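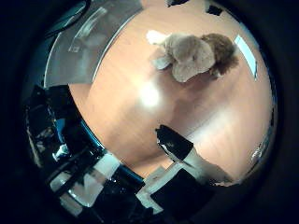
Cleaning fuzzy plush, tan and brown

rilix
Posts: 1641
Surface wash or full immersion? Fiber is polyester, stuffing unknown.

Lamptey
Immersion, cold, inside a mesh bag. Air dry 2 days, turn it at the halfway point. No dryer.

farkham_f
Disagree. Unknown stuffing means surface only. Older foam crumbles and you end up restuffing the whole thing.

Lamptey
Squeeze it first. Foam springs back, fiberfill doesn't -- takes a second to check.

farkham_f
Not reliable on nearly flat limbs.

rilix
Squeezed. Slow return in the body. Going with surface, mild soap, then a soft brush.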